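Nov 2, 2022

Gear day. Up at the usual time, coffee, then straight to the bench to get the mat down before anything small came out of a box. The white top is no good for this kind of work. Last January I lost a washer on it for most of a morning. On the dark mat the metal shows up and a dropped part doesn't roll as far.

Shobha Nambiar had left a note with the part numbers for the Skastia set. The plate is 101 on her list and the small gears are 70. I copied both into the back of this book. The order from Odholm came to 3,555 with shipping, more than I wanted to spend, but it covers the spares as well.

Started with the white gears, which have fine teeth.

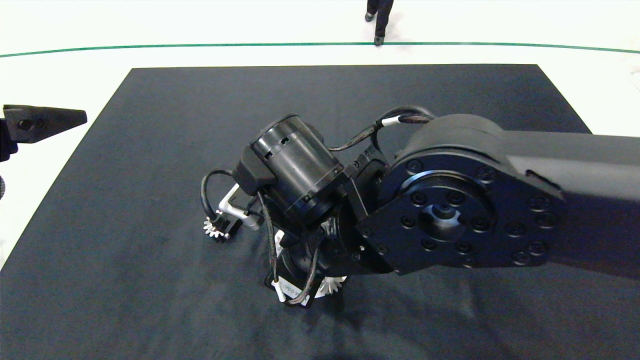
The silver gears

These are the ones I like handling. The teeth are short and rounded and the face is polished, so it throws streaks of light out from the middle when it catches the lamp. The bore has a thin dark ring at its edge. I wiped my hands before starting and kept the rag on my knee.

The big disc is duller, with a brushed finish and some light scratches. Sebastian Anghel asked on the phone if I meant to polish them out. I don't. They are on a face that will be covered, and his last one had worse.

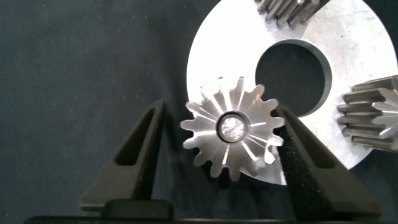
The plate, and the rest of the day

Stopped for soup at noon and read two pages of the Moldovan manual while I ate. It goes on at length about grease and says very little about the order of assembly. I wrote my own order in pencil inside the cover.

Back to the plate after that. It's wide and shiny, with a big round hole in the middle, and the small silver gears look tiny sitting on it. I checked the teeth on each one with a fingernail for burrs before I put the book away.
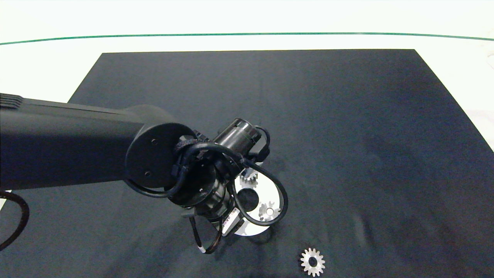 Why do the small gears need to match so closely? They share the load around the middle gear, and if one is a little large it takes more than its part and wears first.

Wrote that down for Shobha, who asked last week. Need to call Skurkwood about grease. Bed early.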